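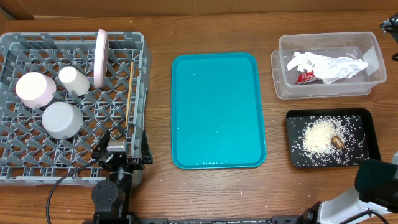 Good practice for a two-arm kitchen helper starts with how you lay out the table. Give each job its own container and keep the order the same every time. Dishes go in the rack on the left, scraps go in a clear bin on the right, and loose food goes in a low tray within reach of one arm. A black tray is a good choice for white rice, as the grains stand out well against it. They are much harder to spot on a wooden tabletop, and stray ones do end up there, so check the gap between trays before you call the job finished.

Rules we follow at Presside

Keep hands off the table while either arm has power. Use the switch, wait for both arms to settle, then reach in.

Run cables to the outside of each arm, with enough slack for full travel. A loop lying on the table is fine if no gripper can cross it.

Stand plates on edge between the pegs. Lay cups on their sides with space between them – a gripper needs room for its fingers on both sides.

Wipe the gripper fingers after any job with food, and again before clean dishes. Rice that has been handled on the table gets thrown out or kept for practice.

Check the mounting screws every 11 runs. Our Kevico arms are due for new finger pads at 3,000 cycles, but we have seen wear as early as 755 – write the count on a piece of tape at the base.

Next page: Cleaning the rail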